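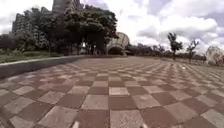
Figure 4. Forward view from the test unit on the open paved section, with two parts of its front body at the lower edge.

4.2 Outdoor route following

The Akham navigation kit, sold by Kornmont as an add-on for small ground robots, was assessed on paved public ground. Each run covered 500 m at walking pace, and 41 runs were completed in March. The checkerboard tiling was chosen as a hard case: its repeated squares give the visual odometry many near-identical corners, and a match shifted by one tile is easily accepted.

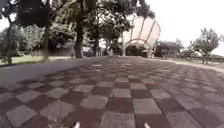

The default settings reject such matches only when wheel data are also supplied. With the wheel input disabled, heading was held but distance along the path drifted - in two runs by more than the 2 m limit given in the kit manual. Raising the keypoint threshold to 60 removed the fault at some cost in processing time. Edge tracking along kerbs was left at its default value.
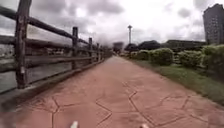 Setareh Zamani, commenting on a draft of this section, held that the threshold should not be treated as a remedy, as buyers will seldom change it, and asked that results with the default value be reported first. Table 3 follows that order.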